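Squaring Numbers That End in 5

My favorite bit of mental math, and you can learn it before your coffee cools! Try 35 x 35 with me.

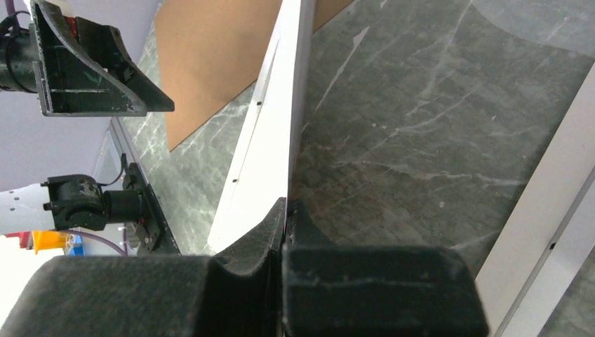 Take the first digit, 3, and multiply it by the next number up, 4. You get 12. Now picture a tall white panel leaning a little, and write the 12 on it in big figures. Stick 25 on the end - 1225, done!

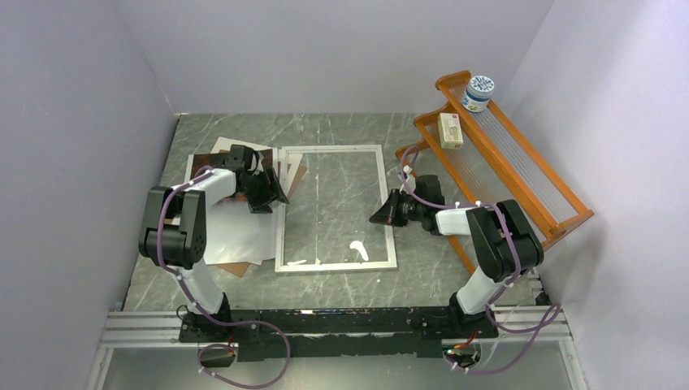
Aluminum frame, upper left corner

Bigger numbers work too. For 205, do 20 x 21 = 420, then add the 25: 42025.

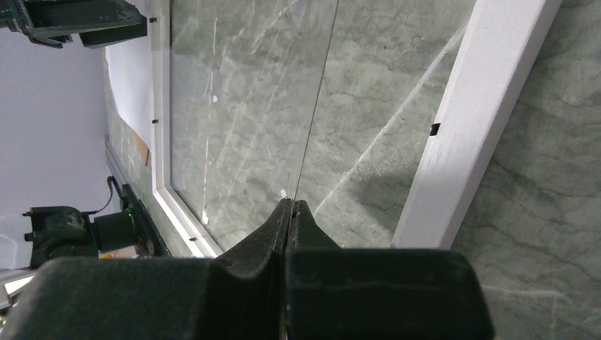 Mererid Gronow asked whether it works for 5 itself. It does: 0 x 1 is 0, so you're left with 25.

Next, try 305 on your own. Start with 30 x 31
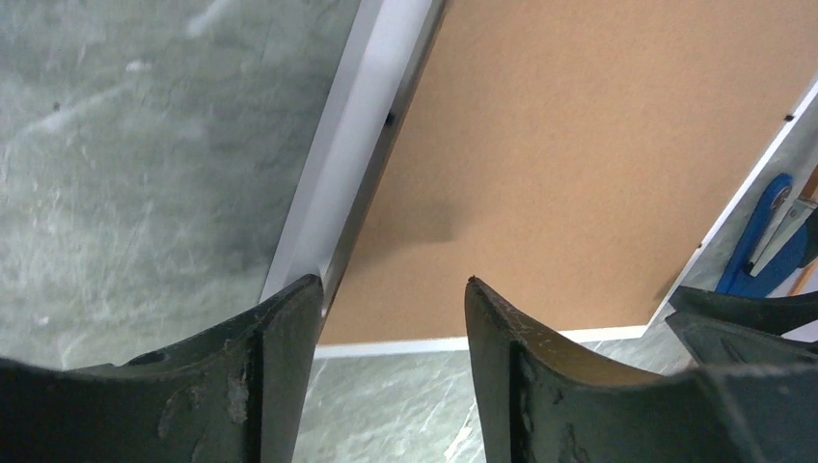 and put 25 after the 930. You should have 93025.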